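Search this site
Enter your keywords

Desk talk, Cladby library – speaker notes
Shobha Salian, 14/06/2019

Say hi, thank Kalkidan Fikre for the room, check the back row can hear me.

Start with my old desk. I had a big brown thing from Hollenstein and I could lose a phone on it for 2 days (true story, it was under a placemat). Ask who has lost something on their own desk this month. Wait for hands!

Then the white tabletop. I switched in February and I love it – small stuff shows up right away, dark cables most of all. Downside: so does every crumb and coffee ring. I wipe mine at night with a damp cloth and a drop of dish soap, and I never use the scratchy side of the sponge.

Cables next. I used to let mine wander all over. Now I follow one from end to end before I touch it, and if it isn't plugged into anything, it goes in the drawer. Show the Flekon clips, pass the bag around, get the bag back this time.

My rule for little things: if I haven't picked it up since lunch, it leaves the table. Kalkidan thinks that's too strict and she may want to argue, so let her, it's fun.

Let people talk to their neighbor. Ask them what they'd put away first, and where it would go. Five minutes, then take three or four answers.

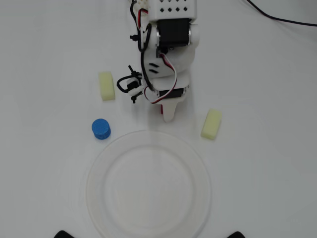

Questions and drawers

If it's quiet, go to the Bikberg drawer trays – deep ones for chargers, shallow ones for pens. Remind them the sign-up sheet is by the door.

Recent items
Wiping down a white table
What goes in the cable drawer
Cladby spring talks: notes and handouts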